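Lab notebook, handheld gripper collection, "put the clothes in the box" task
2020-07-30

Picked up the bedroom work where we left it in May. For anyone reading this who was not around in May: we stopped with 235 usable demos, decided that was plenty, trained on them, and found out what plenty looks like. The policy learned to approach fabric with great confidence and close on air slightly above it.

So, more demos. Two grippers per collector, one in each hand, camera on each, real bedrooms, real clothes. Target for this round is to get the Vunholm set (that's the cloth-only set, not the kitchen one, whoever named the folders should be ashamed, and it was me) to 2329 episodes. I wrote that number on the whiteboard as a joke based on how many would fit on the old drive with room for the logs. It has since appeared in the plan as the target.

Setup notes

Both grippers re-zeroed before starting. The left one reads a hair open when fully shut. I put the offset in the session file instead of fixing the tool, which I will regret the next time someone swaps the pair. Please don't swap the pair.

Clock sync between the two units: did the clap at the start and again at the end. Drift was within one video frame, so I'm leaving it alone. In May we clapped only at the start, and then spent a good part of a week arguing with the plots.

Disk was Pestano, battery bank was the small one. The small one is fine for a morning. It isn't fine for a morning plus somebody charging a phone from it, which I know because it was my phone.

Task wording as given to the collectors: "Pick up one item, bring it to the box, let go inside the box, open fully, back off." The "open fully" part is new. Half of the May demos end with the fingers open just enough to drop the thing, and the policy copied that faithfully, so it would half-release a shirt and then drag it back out again on the retreat. Very good imitation. Took us a long time to notice it was imitating us.
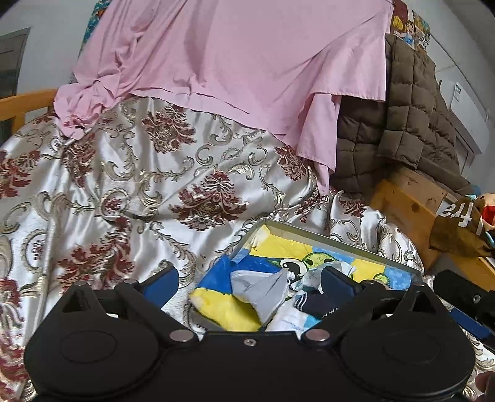
Left-of-pair view, fingers open at the near side of the box, second gripper coming in from the right.

I like this one for the training set because nothing about it is tidy. The bedspread is shiny satin with burgundy flowers and scrollwork all over it, the box has its own cartoon art inside, and the clothes are heaped over the edge of the box in blue, yellow, gray and navy. If the model can tell cloth from painted or printed green cartoon head, it can have the rest of the day off. The old segmentation check cannot tell. It marked the yellow fabric and the yellow on the box as one garment and gave it a high score.

Also worth keeping an eye on is the see-through crumpled piece near the right pad. Gray-green, close in color to the rim of the box, and thin enough that I had to look twice myself. I've tagged the episode "sheer" and added the tag to the list. The list now has 14 tags, three of which mean "wrinkly."

Things that went wrong, in no order

Satin slides. When one gripper nudges the box, the box goes for a walk. I started to add a "hold the box with the other hand" instruction and then stopped, because then every demo is a two-hand demo and the Lastport arm has, last I looked, one arm. Leaving it to the collectors. Some will steady the box and some will chase it. Both are honest behavior for a person putting away laundry.

Second gripper in view. This came up at review again. The filter we wrote for the kitchen set throws out anything where the other tool shows for more than a couple of seconds. Applied to this set it threw out 92 episodes in the first batch, and I went through a handful and they were good. Turned the filter off for cloth. It needs to be a tag, so now there are 15 tags.

Bare hand near the action. Same treatment for a bit of hand at the edge: keep, tag. If a hand does the actual grasping, drop it. I have written this rule on the wall in large letters and would still bet on two or three getting through.

Folded edges. Pads get a decent grip on a raised fold and a terrible one on anything lying flat. Everyone figures this out within a few minutes and goes for the peaks. Which means we have a great many demos of grabbing peaks and hardly any of what to do when there isn't one. Asked for a batch starting from flat. Collectors were polite about it.

Posters. The Gajdoš features light up on wall posters with cartoon figures on them, more than on the clothes. I suppose I'd look at the posters too. Trying a run with the top of the image masked, and a second run with nothing masked so I can find out which of my opinions was wrong.

To do

Fix the left gripper zero properly, take the offset back out of the session file, in that order.

Merge the wrinkly tags.

Rerun the sync check on the last batch before anything gets copied off Pestano.

Flat-start batch, at least one on a plain bedspread, for comparison.

Ask whether 2329 can be taken off the whiteboard.

Need new pad material for the spare pair. The ones on now still grip, the spares squeak and don't.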